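Plernard Shop, April shelf and fixture check, unit 3814

Anchors to wall: pass. Both tight, after last year's unpleasantness.
Load label: missing again. Asico sends them in packs of 10, so somebody has a drawer full.
Wobble test: pass, if you push like a customer and not like a toddler. 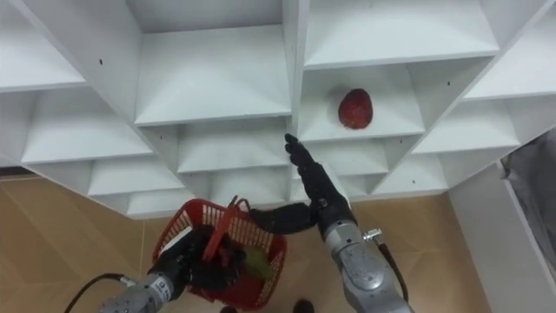
White display unit, angled compartments, seen from below.

Sharp edges: pass.
Aisle width: fail. The Estska boxes are back in it. They were moved 2 feet and consider the matter closed.
Step stool: present, feet worn. Order new feet. 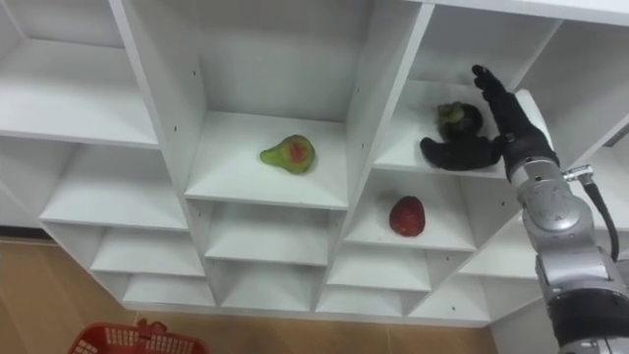
Can stock go on top of a unit?
Only light items, and never anything you need the stool to reach.

Next check: May, boxes permitting.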